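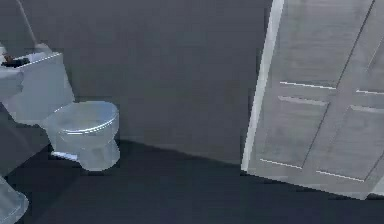
White toilet, slate wall, white double doors (render)

Dark walls in a small bathroom — talk me into it or out of it

plosh_764
OK so I have been staring at paint chips for 15 evenings and I think I'm in love with dark slate gray. Our half bath has no window, white fixtures and a beige that makes everybody look ill. I want all four walls dark, maybe the ceiling too! Has anyone done it and still liked it by December?

groutfan16
Do it!! Ours is nearly black and it's my favorite room in the house. White fixtures look so crisp against it. Go matte if you can, because shiny dark paint shows every roller mark (ask me how I know).

Marlow_Tiles
Going to disagree. Matte next to a sink is a pain. Toothpaste, soap, fingerprints, all of it shows, and scrubbing leaves shiny patches. Eggshell at the least.

groutfan16
Fair for a family bath, but plosh said half bath. Nobody's brushing teeth in there.

plosh_764
My kids brush their teeth in every room, sadly.

Marlow_Tiles
Eggshell then :)

bikesandbasins
Watch the floor too. We did dark walls AND dark floor in our place in Arthorpe and I love the look, but lint shows up within an hour of sweeping. Warm bulbs helped a lot with the gloom. Also keep your trim and doors white, it gives your eye somewhere to land.

hallwaygoblin
Hard no on the white trim from me. Paint it the same as the walls and the room feels bigger.

bikesandbasins
Tried that for 6 weeks. Felt like a closet.

plosh_764
This is so helpful, thank you all! Leaning eggshell, white trim, ceiling still undecided. Buying a sample pot tonight and painting a big square behind the door. Will report back!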